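Repairs, Improvements, and the Line Between Them

In my previous entries I have written at some length about buying equipment and deciding when to place it in service. Several readers have since written to ask about the other side of the ledger: money spent on equipment and premises a business already has. The question is a fair one. A small firm may go years without buying a major machine, but it will pay for repairs every year, and how those payments are treated has a direct effect on its taxable income.

The general position is simple to state. The cost of keeping business property in ordinary working order is normally deducted in the year it is paid or incurred. The cost of improving that property is normally capitalized, meaning that it is added to the books as an asset and recovered over a period of years. The difficulty lies in deciding which of the two a given invoice represents.

Three questions to ask of every invoice

The rules for tangible property direct the owner to consider whether the work was a betterment, a restoration, or an adaptation to a new or different use. Work that falls under any one of these headings is generally treated as an improvement.

A betterment corrects a defect that existed before the property was acquired, or makes the property materially larger, stronger, or more productive. A restoration brings back property that had fallen into disrepair and could no longer do its job, or replaces a major component. An adaptation changes the property to suit a use that was not intended when it was first placed in service.

I find it useful to put these questions in writing beside the invoice while the facts are still fresh. A bookkeeper who opens the file in March will have little idea what was wrong with a compressor the previous summer.

A case from Kekodbridge

Some time ago I assisted a small commercial cleaning firm in Kekodbridge, which I shall call Plevis after the street where it had its first office. Plevis operated three floor machines and leased a storage unit with a concrete floor and a roll-up door. In a single year it replaced the brushes and hoses on all three machines, rebuilt the motor on the oldest, and divided the storage unit with a permanent wall so that one half could serve as an office.

The owner had entered the whole amount under repairs. The brushes and hoses belonged there. They were wear parts, replaced on a regular schedule, and the machines ran no better afterward than they had when new.

The motor required more thought. A motor may well be a major component of a floor machine, and the replacement of a major component points toward capitalization. We reviewed the work order and found that the repair shop in Tokden had changed bearings and seals and had left the principal parts of the motor in place. On those facts we were comfortable treating the work as a repair, and a copy of the work order went into the file.

The wall was an improvement. It altered the use of part of the space, and it was recorded as such.

Supplies are a separate matter. Cloths, pads, solutions, and similar items used up in the course of the work are not repairs at all. Plevis had been placing them in the same account as its machine parts, which made the repairs figure look larger than it was and invited questions that need not have been asked. They were moved to an account of their own. 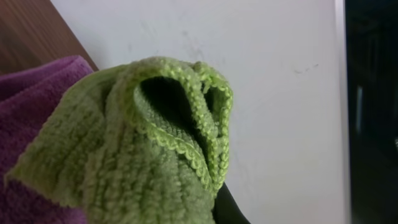 The safe harbors

Two elections deserve the attention of any small business owner. The first is the de minimis safe harbor, under which items below a set dollar amount per item or invoice may be expensed if they are treated the same way on the books. It is an annual election, made by a statement attached to a timely filed return. The threshold depends on whether the business has an applicable financial statement, and the current figure should be confirmed before it is relied upon.

The second concerns routine maintenance. Work that the owner reasonably expects to perform more than once during the class life of a piece of equipment may generally be deducted, subject to certain exceptions. A written maintenance schedule, prepared when the equipment is placed in service, is strong evidence of that expectation.

Records worth keeping

For each item of any size, I ask clients to retain the invoice, the work order, and a short note on the condition of the property before the work began. Chin, the bookkeeping package I use in my own practice, permits a note to be attached to each transaction, but a paper folder will serve equally well.

Readers should bear in mind that state treatment may differ from federal treatment, and that a large or unusual expense should be reviewed with a qualified adviser before the return is filed. I intend to take up leased property in my next entry, including the matter of who may deduct work paid for by the tenant.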